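Shop > Walls > Cork > Kesotine Cork Wall Covering

Kesotine Cork Wall Covering

We have wanted to stock a proper cork wall covering for years, and Kesotine is the one we kept coming back to. It comes on a roll, it hangs much like a heavy wallpaper, and it makes a room feel calmer the moment you close the door. Cork on walls has had a bit of a brown, seventies reputation (some of us remember it fondly!) but the colours in this range are lovely – chalky whites, a soft moss, a deep tobacco that looks wonderful by lamplight.

Each roll is real cork, shaved thin and bonded to a paper backing. The grain runs differently from roll to roll, so please open them all before you start and lay them side by side on the floor. You may find you like one next to another, and it's a very pleasant way to spend half an hour.

Kesotine is made by Padance, who also make the Clorketti range of painted panelling. The two go together very well, with panelling up to the dado and cork above it. If you already have Clorketti in the hall, ask us for the matching shade card, as the names on the two ranges are different even where the colours are the same.
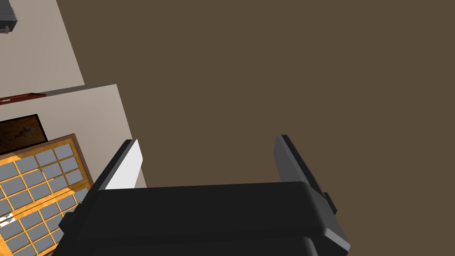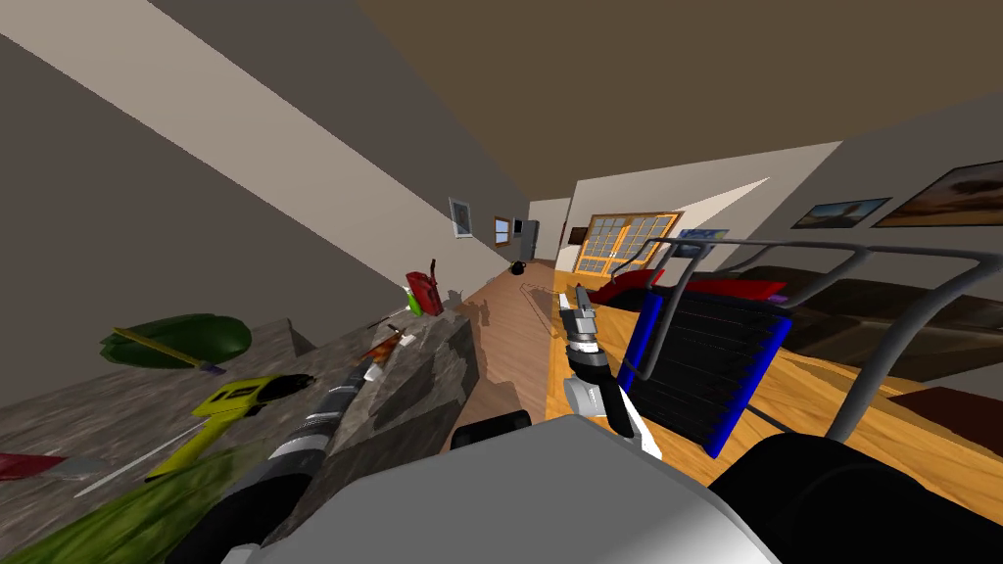
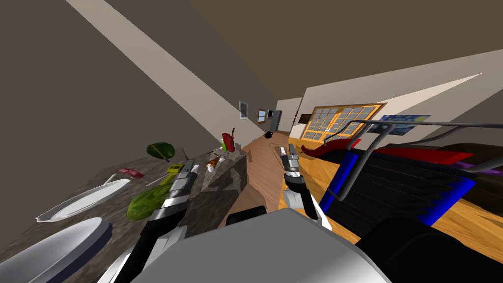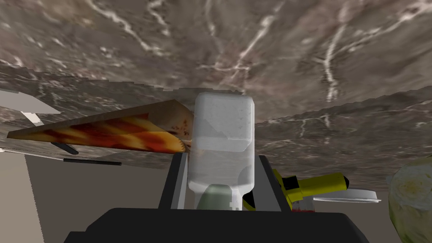

Hanging it is easier than you'd think. Use the ready-mixed Aksoy paste and put it on the wall, leaving the back of the roll dry. Butt the edges up and don't overlap them. Smooth with a soft felt block or a clean folded towel – a hard plastic smoother can mark the surface. Cut with a fresh blade, and change the blade more often than feels sensible, as cork blunts them quickly. Old walls should be filled and lined first. New plaster wants a sealing coat, and time to dry out fully before that.

Leopold Rüegg, our wall coverings buyer, has the tobacco in his own study and pins things straight into it. Pin holes close up nicely on the natural and tobacco shades. On the chalky whites they show a little more, so we'd go for something darker if you want to use the wall as a noticeboard.

It takes the edge off echo in a bare room, and it feels warm under your hand, even on an outside wall in January. We love it behind a bed. We wouldn't put it inside a shower or right behind a hob, but a cloakroom is fine with a coat of clear matt sealer.

Dust it with a dry brush. Marks usually lift with a damp cloth and a drop of washing-up liquid, wiped gently along the wall.

Details

Colours: 71
Width of roll: 447 mm
Thickness: 2 mm
Rolls per carton: 4
Backing: paper
Paste: Aksoy ready-mixed, sold separately

Rolls are sold singly or by the carton. Samples are cut from the current batch and are big enough to pin up and live with for a week. Do try one on the darkest wall in the room as well as the brightest, because the moss in particular changes a great deal through the day.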